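Reloading log and a new scope mount

I finally got the bolt gun back together. The old mount had been giving me trouble since spring. The rings would hold for a box or so, then the point of impact would start to wander to the right. I blamed the barrel first, then the ammo, then myself.

The replacement is a one-piece mount from Peltside. I paid more than I wanted to, but I was tired of chasing it. I degreased the rail and the screws, set the mount forward against the recoil lug, and went around the screws a little at a time with the inch-pound wrench. Leveling the scope took longer than everything else put together. I use a plumb line hung from the garage door track and a bubble level on the turret cap. It's slow and I usually do it twice.

I also loaded a small batch for it. My notebook says the last batch averaged 2599 feet per second, and I wanted to stay close to that. I kept the same brass and the same primers and only changed the seating depth a hair. I do the weighing at the kitchen end of the house where there's no draft, and everything gets put away before I start on the next step.
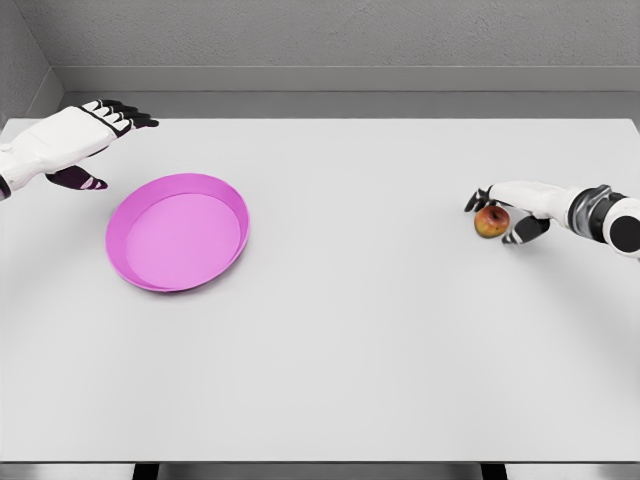
DRUDBRIDGE, September

Got to the range a little after 8 a.m. and had the far bench to myself for the first hour. Cool, light wind from the left, some haze over the berm that burned off by ten.

I bore sighted at 25 yards, then moved out to 100. It took five rounds to get on paper where I wanted it. After that I shot three groups of five, letting the barrel cool in between. The best one I could cover with a quarter. The worst had a flyer that I called as soon as the trigger broke.

The important part is that the last group landed in the same place as the first. That hadn't happened with the old rings all year.

The range at Drudbridge goes out to 800 yards, but you need to pass the club's qualification before they'll let you past 300. I haven't done it yet. The next one is over at Brenine and I still have to send in the form.

Round count on this barrel is now 741. I clean it when the groups tell me to, and so far they haven't. I did run a dry patch before I put it in the case.

Things to do before the next trip: check the screws again, order another pound of powder, and find out where my good rear bag went. I think it's still in the truck.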